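Moving Payroll Without Stopping It: An Interview With Silvia Štefanec

Kitel provides finance and human resources software services to mid-sized employers. Silvia Štefanec leads its implementation practice and recently completed the move of Pliria, a regional distributor with 813 employees, from a locally hosted payroll system to the Gesia suite. We spoke with her about how the work was organized and what she would change.

Ms. Štefanec joined the project after the contract had been signed, which she describes as common in the industry and not ideal. "The scope document said payroll," she explains. "It did not say which payroll. Pliria had 7 pay groups, and two of them were still kept in spreadsheets that fed the old system at night."

Her team spent the first part of the engagement on an inventory of pay rules. Overtime terms had been entered by hand over many years, and several no longer matched the written agreements. Kitel asked the client to confirm each rule in writing before it was configured.

"That step was unpopular," she says. "The department heads wanted to see screens. We showed them tables of overtime codes."
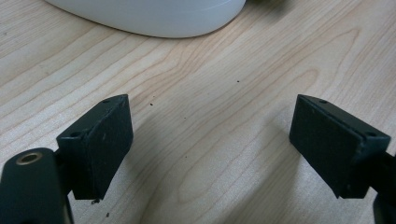
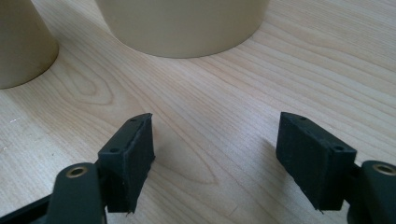
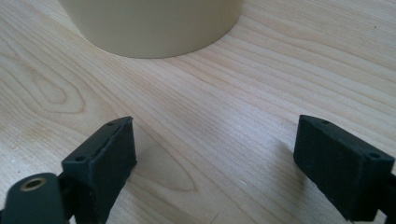
How long should a company run its old and new payroll systems side by side?

Two full pay cycles is the minimum Kitel recommends, and the period should include a month-end close. Employers with seasonal staff should plan for a longer overlap.

At Pliria, the parallel run began in November. Differences between the two systems were logged daily and assigned to a named owner on the client side. Most came from rounding, Ms. Štefanec reports, while a smaller group was traced to leave balances that had been carried over incorrectly - an error that predated the project.

The cutover itself took place overnight, with the final data load finished before 6 a.m. Paper pay slips were kept available for warehouse employees for one further cycle.

Asked what she would do differently, Ms. Štefanec points to training. "We trained the payroll office very well and the line supervisors too late. They approve the hours. If they do not know where the button is, the best configuration in the world will wait for them."

Kitel continues to support Pliria under a service agreement. The next phase will cover travel expenses, and the rule inventory for that work is already under way.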